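September, bench notes, late afternoon

Spent most of today on the shopping list for next quarter and I'm still not happy with it (it keeps growing every time I get coffee). The big one is fingers. The Closadik quote is for 6 pairs, which sounds like plenty until you remember how fast we go through grip pads on metal parts. I'd like to split it: 2 pairs complete, the rest bare, and put our own padding on them. Dakeck sells the black rough stuff by the roll for 75 dollars and one roll ought to last us well into spring!

Spur gears stay as the test part for now. They're cheap, they have teeth that chew on a pad, and Machala will sell us a mixed bag of bore sizes without a minimum order.

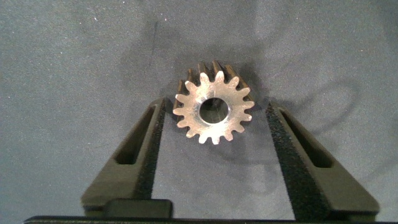

Do we buy the spare gripper now or wait for the new budget? Wait. The money left in this one has to cover pads, fingers and the cable replacement, and a spare gripper would eat all of it.

I did pencil the gripper in for the next round at around 1000 dollars, going by the old Stomer price sheet, so somebody please get a fresh quote before we send anything upstairs. Shipping wasn't on that sheet either.

Other stuff to add: more gray cloth for the table, lint roller, a decent bin for the gears so they stop living in my mug. Still need to check if the Closadik fingers come with screws. Last time they didn't and I lost a whole morning to it.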